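Contractor billed our club for earthworks I can't find. What do we ask for?

Posted in Sports Clubs and Facilities
22/10/2023

Our track and field club in Bosley had the infield and the long jump area regraded in July, ahead of hosting the regional youth meet next spring. The contractor was Holub. The final invoice has a line for "excavation and removal of unsuitable fill, 600 cubic yards" that was not in the original quote. Two of us walked the site with the old plan and we can't see where that much dirt could have come from. The infield sits at almost the same level as before.

I'm the club secretary, so the paperwork lands on me. The total bill is well past what we set aside, and the final payment is due soon. Holub's office says the extra digging was approved verbally by someone on site. They haven't given me a name.

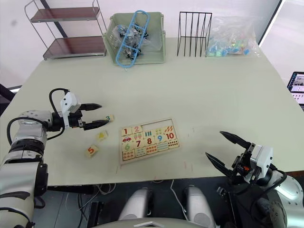 We have the signed quote, the invoice, and a handful of emails that mostly deal with the drainage pipe. There is nothing in writing about extra digging. The regional body put up part of the money through a grant and wants a final cost report from us, and I don't want to sign off on a figure I can't back up.

What should I be asking Holub for? And do I tell the regional body now or wait until I know more? I'd like to keep this civil. They did the parking lot for us years ago and that job was fine.

secretary_hj

Benvinda Bragança

I worked in cost control for a builder that did a lot of stadium and school field jobs, so I've been on the other side of this.

Start with the haul tickets. When dirt leaves a site by truck, each load normally gets a ticket with the date, the truck, the quantity and where it was dumped. The dump site usually keeps its own copy. If the trucks held 13 cubic yards each, 600 yards works out to more than forty loads. Somebody would have seen those trucks going in and out, and there would be a stack of tickets. Ask for copies of all of them and for the name of the dump site.
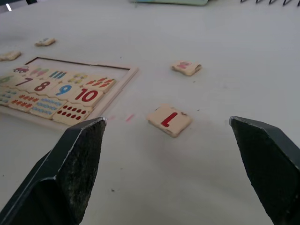
Next, ask for the survey levels from before and after. A regrading job should have both. With the two sets you can work out how much material was cut and how much was put back. Keep in mind that a level that looks unchanged doesn't prove your case. If they dug out soft fill and replaced it with good stone, the surface could end up just where it started. But then there should be delivery tickets for the stone, and you should see a charge for it. Check the invoice for that.

Also ask whether the 600 is measured in the ground or in the truck. Loose dirt takes up more space than packed dirt, and I've seen that cause honest arguments.

Third, read the part of your contract about changes. Many of them say extra work has to be approved in writing before it's done. If yours does, the verbal approval is Holub's problem to explain. If your quote is a one-page thing with no terms, it gets harder, and you'd want a local lawyer to look at it before you refuse to pay. 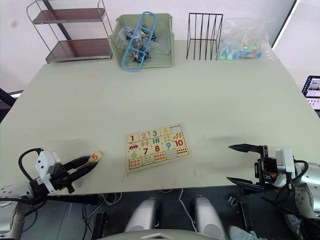

Put all of this in one letter, keep it polite, and give them a date to answer by. Don't use the word fraud. You don't know that yet, and it could be a billing mistake. I once saw a line from a different job copied onto the wrong invoice, and it was fixed in a day.

On the regional body, I would tell them now. One short email saying a line on the final invoice is being checked and the cost report will follow. They would much sooner hear it from you early. Read the grant terms too, as some of them require notice if the cost changes.

As for paying, it's common to pay the part nobody disputes and hold back the rest, with a letter saying what you are holding and why. Check the contract first — some states have rules on payment deadlines and liens.

hurkum_runner

just don't pay it. our club over in Hurkum got hit with an extra 2,000 for "site cleanup" and we ignored the invoice and never heard from them again
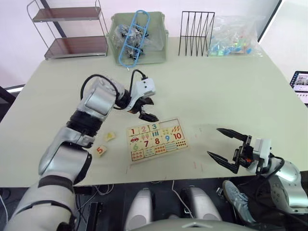 also check satellite photos of the track, if the dates line up you might see a big hole or a dirt pile. free to look anyway

distance_dad

Ignoring it worked for the poster above, but I wouldn't count on that with a bigger bill and grant money involved. We had a dispute over our throwing circle and it took 3 letters before the contractor sent the daily site logs. Those are worth asking for as well. They list who was there and what machines were running each day. Ours showed the excavator had left the site before the work we were billed for.

Get the name of whoever is supposed to have approved it, too. Ask for that in writing.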